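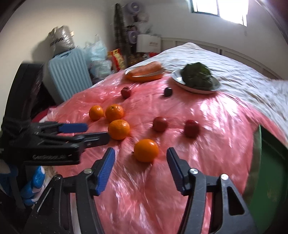

4.2 Recording a pick-and-place batch

A Clunduso batch is 16 takes of one task, and Mustach will not train on fewer. Choose objects that differ enough to matter. Oranges, small red apples and a lone plum on a pink plastic sheet will do nicely, with the carrot on its own plate as the ambitious option.

1. Wipe the finger pads.
2. Press Record, then wait for the beep. It is in no hurry.
3. Close on the object slowly, lift, place, release.
4. Press Stop before you admire your work.
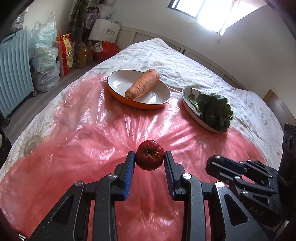
Fig. 9. Small apple held between the blue pads.

Note: Keep fumbled takes and tag them "miss" – the model learns from them, even if you don't.

Caution: Storage fills at 666 takes. Take 667 overwrites take 1 without a word of regret. Export to Juška first.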